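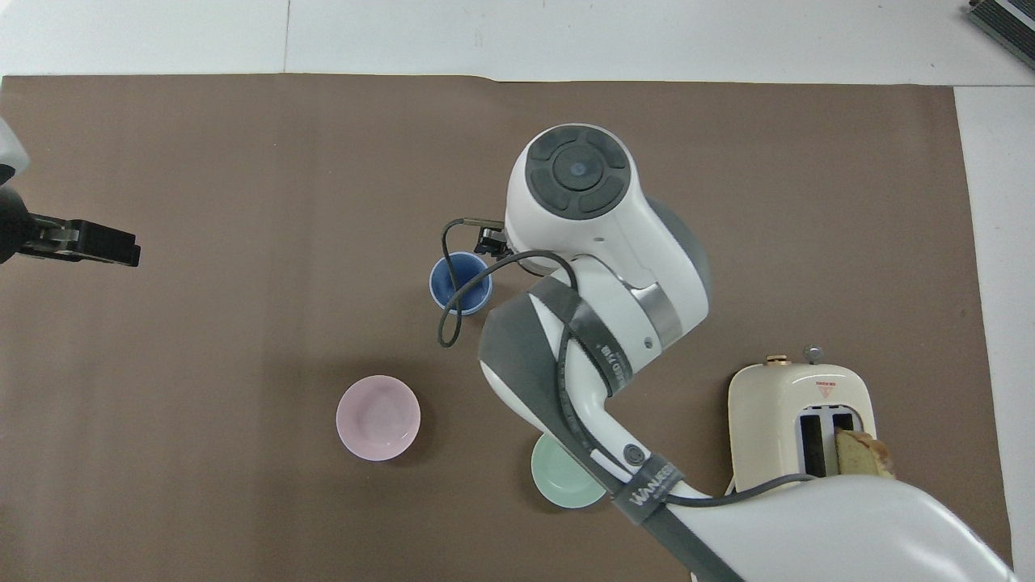 Sipho Rampersad's position at the April review was that we should stop calling it a cable fault. The cable did what a cable does when it has slack and nothing holding it, he said, and the fault was in a routing plan that had been checked in one pose only. I am using his wording for the rest of the talk.

Slide 1. Setup
Two arms, one table, brown paper over the top. Cup, bowls, toaster. The task is called Granus in our logs: pick up the cup, set it down clear of the bowls, retract. Note where the black cable runs: off the gripper, over the blue cup, back along the sleeve, across the front of the toaster. Leave the picture up while talking.

Slide 2. The event
Run 121 of the series. The gripper closed on the cup and lifted. The loop was inside the rim on the near side and went up with it. At retract the loop pulled tight, the cup tilted, and the wrist joint reported a torque limit. Protective stop. The cup was still in the fingers. Damage: one connector shell, cracked.

Slide 3. What the log showed
Wrist torque rose for 17 samples before the stop. The threshold was set for contact with the table, so a slow pull from the side passed under it most of the way. Camera check returned "grasp OK" throughout. It looks at the cup and the fingers. It has no class for cable.
Pause here, people usually ask about the camera.

Slide 4. Looking back
We went through the earlier runs by hand. In 26 of them the cable touched an object before the grasp. In 11 of those it was over the cup rim. All were scored as successes. The Boutros scoring script reads final cup position and nothing else.

Slide 5. The toaster
Separate item, same cause. The lower part of the cable can rest against the toaster body. Jacket rating is below the surface temperature we would expect with the elements on. Rule as of now: toaster unplugged for all Granus runs, plug on the bench where the operator can see it. Maler asked for an interlock. Agreed, not built.

Slide 6. Changes
Second tie point at the wrist, loop shortened. Routing checked at both ends of travel and at full wrist rotation, on both arms.
Side-load threshold separate from table contact.
Cable contact logged by the operator until the camera can do it.

Slide 7. Open
The shorter loop costs some wrist rotation. Bomodlow has the numbers and wants to see them against the pour task before we commit. Connector supplier has not answered.

Backup slide: torque plot, full scale. Only if asked.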